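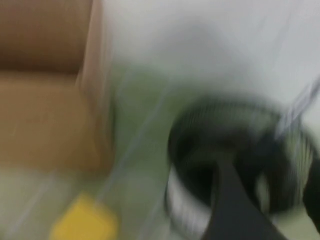
I got to the Fastcombe packing room at eight in the morning with two coffees, one of which I'd already spilled on my sleeve, and the woman who runs the place handed me a tape gun before I'd even sat down. "If you're going to ask me questions you can close boxes while you do it," she said. So that's how this interview went! I taped, she talked, and my notes are pretty sticky.

Fastcombe ships household bits and pieces out of a former bakery in Purnberg. She started in her kitchen in Bemitz, with 300 orders the first year and every one of them packed between dinner and bedtime. Last year they sent out 1000 in March alone.

I wanted to know what makes a good packer (I assumed speed). She shook her head. "Look at the box first. People grab the thing, then go hunting for a box, and they always come back with one that's too big. Then they stuff it with paper until it looks like a bird's nest."

Her rule is two fingers of space on each side, and the heavy stuff goes in flat. Round things drive her crazy. "A square thing tells you where it wants to go. A round thing rolls into a corner and sits there, and you've got four gaps to fill." I told her I once mailed my sister a cake pan in a pillowcase. She didn't laugh as much as I'd hoped.

We got onto plain brown cardboard, which she loves more than I've ever heard anyone love cardboard. She tried printed boxes for a season, 900 of them, dark blue with a white logo, and they scuffed if you so much as looked at them. "Plain tan hides everything. You can drag it across a porch and it still looks like a box."

And the table? She keeps it as clear as she can, and she's strict about it. Scissors live on a hook, tape lives on the left, and anything left lying around after lunch goes into a bin marked Pal. Pal was the dog. He used to steal things off the old table back in Bemitz, and the name stuck to the bin after he got too old for it.

I asked if she still packs at home, for birthdays and so on. "Oh, terribly," she said, and now she did laugh. "I use whatever bag is by the door."

By then I'd closed maybe a dozen boxes, and she'd quietly redone the tape on most of them. She let me write the label on the last one.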